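Print this page | E-mail this page

Rules for Working Safely Near Robots
Learning pages for young visitors, Dusevstead

A robot is a machine that can sense, decide and move. Some robots lift heavy crates. Others handle parts small enough to sit on your palm. Every one of them has to follow rules, and so do the people who work beside it.

Many of these rules are written down in documents called standards. A standard is an agreement about the safe way to do a job. The one used at the Skament workshop has 270 pages, and new staff study it before they go near a machine.

Here are some of the rules:

The robot must slow down when a person comes close.

Each robot must have two stop buttons, placed where people can reach them.

Power must be switched off before anyone touches the wiring.

Circuit boards must be laid on a clean, soft surface — never on bare metal.

Loose wires must be kept clear of moving parts.

Small jobs have rules as well. A circuit board carries many tiny parts, and a gripper that squeezes too hard could crack one. Staff set a limit on how firmly the gripper may close, and they test that limit every December. 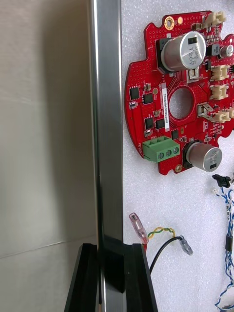 Pascal Görtz adds that children often ask whether a robot can break a rule. His answer is that a robot does only what it has been set up to do, so people must check its settings with care and write down each change they make.

Print this page | E-mail this page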